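Things at Home > Tidying > Drawers
Search Illinside Kids Enter a word
Reading time: 2 min

Do little drawers really keep you tidy?

By Rowena Bañez

People who sell storage like to say that a box full of small drawers will fix a messy desk. Will it? I have my doubts.

Think about beads. Tip 1000 of them into one big tub and finding a single green one is slow work. Sort them by color into small drawers and you only have to search the greens. So far, the sellers are right.

But who does the sorting? You do! A drawer can't tell a bead from a paper clip. If you drop things in any old place, you now have 24 messes where you used to have one.

What about see-through drawers? They are meant to save you from opening every one. That works for big, bright things. It works less well when the plastic is cloudy - or when you have stuffed the drawer to the top.

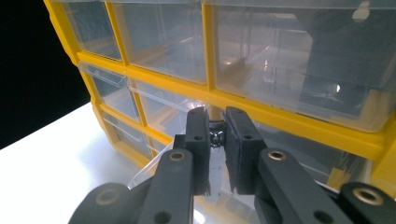 Clear drawers in a bright yellow cabinet. The drawers are not all the same size.

Different sizes can help, if you use them properly. Put long pencils in a wide drawer and erasers in a narrow one.

Try a test before you believe anybody, even me. Ask a friend to find a button in your drawers, then in a mixed-up tub, and time both for up to 20 seconds. Which was faster?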